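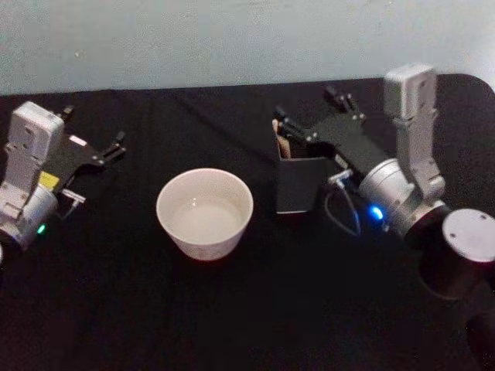 3.2 Covering the table and choosing the vessels

The table covering gave us more trouble than any other part of the Gralby study, and we would like to spend a little time on it before we come to the vessels, as readers who set up small shared tables of their own may be glad of the detail. Our first sessions were held on a bare tabletop with a pleasant, busy grain, and everyone who sat down at it liked it very much. The difficulty came when we asked people to tell us, from their chairs, how full a cup was, or where one thing ended and the next began. The grain ran under everything and tugged at the eye. We tried a pale cloth next, which was worse for anything white, and then a dark green one that belonged to one of our own kitchens and went home again after a week. The cloth we settled on is black and covers the tabletop, and its effect on a white cup can be judged from Figure 2, where the thin rim stands out brightly and the whole outline, down to the slight taper near the base, is easy to follow. Participants remarked on this without being asked. One of the older members of the Gralby group told us it was like having the cup handed to her, and we have thought of that remark many times since.

Figure 2. White cup with water and black box with wooden sticks, on the black tablecloth.

A black cloth has its own faults, of course. It shows lint, crumbs and every stray thread, and we came to keep a soft brush on the windowsill for this purpose. It creases if it is folded while damp, so we rolled ours around a cardboard tube between visits. The cloths came from Trusus, who were kind enough to hem them for us with a flat seam, after we found that the raised seam on the first batch was just high enough to make a saucer rock. We washed them every fourth visit and dried them flat. By July the two oldest had faded toward charcoal, and we retired them to the cupboard, where they have since made themselves useful under the paint jars.

The cups were easier to choose, though we did go through a good many. We wanted something round and wide-mouthed that a person with a stiff hand could take hold of from any side, and we wanted it white inside as well as out. This second point deserves a word. In the Ultoneck pilot we used cups with a dark blue glaze on the inside, very handsome on the shelf, and found that people hesitated over them. Some asked whether there was anything in them at all. With a pale interior the question hardly arises: in Figure 2 the water is clear, its level lies a little below the rim, and the bottom of the cup shows through it. We asked everyone who filled a cup to stop at that sort of height. A cup filled to the brim makes for a nervous guest, and one filled halfway tends to be overlooked, or taken for somebody else's leavings and carried off to the sink.

We had also considered a set of cups made for us by the Jabłońska pottery, and we remain fond of them. They were a touch heavier and sat beautifully on the cloth, but the glaze pooled in a gray ring at the bottom, and several participants tried to scrub it away, apologizing to us as they did so. We have kept them for our own coffee.

For the small dry things we used open-topped containers, mostly of the kind sold for pens. A lid seems tidy and turns out to be a barrier. People will not lift one in a strange room unless they are told they may, and we wished the table to do the inviting for us. Whatever goes into the container should therefore reach above its edge. The black box in Figure 2 is a fair illustration of both the strength and the weakness of the arrangement. The light tan sticks poking out of the top catch the eye at once, while the box itself, being dark on a dark cloth, is known chiefly by the grayer sheen along its front. We were of two minds about this for most of the spring. Those of us who care for a calm table argued that a quiet holder lets its contents speak. Those of us who had watched a sleeve catch a corner argued for a lighter box. The participants, when we finally thought to put the matter to them, mostly preferred the dark one, and said that they reached for the sticks and let the box look after itself.

Placement followed a simple habit that we had picked up from our own kitchens. The cup went near the middle of the table, and the box to the right of it and further back, so that a hand going for a stick need not travel over the water. Left-handed participants were offered the mirror of this, and were also free to leave things as they were. Rather more of them did so than we had expected. Several explained that they had spent a lifetime at tables laid for other people and saw no need to be fussed over now. We made a note of each such choice and left the layout alone for the remainder of that visit.

In all we laid the table for 72 visits, each planned to last 50 minutes, in a group of 20 regular participants. Four layouts were used over the course of the study, of which the arrangement just described was the plainest and, to our minds, the most comfortable to sit at. The other three added a tray, a second cup, or a folded napkin, and are taken up in Section 3.4. Between visits we emptied the cups, shook out the cloth in the yard, and sorted the sticks by hand, setting aside any that had splintered.

The wall behind the table we left plain. An early suggestion of a cheerful print was dropped after one participant spent most of her visit telling us about a seaside town it reminded her of. It was a lovely visit, and the transcript is among our favorites, but very little of it concerns the table. A plain, pale wall also kept the light even across the cloth through the afternoon, which spared us a second lamp and the glare that a second lamp would have put on the water.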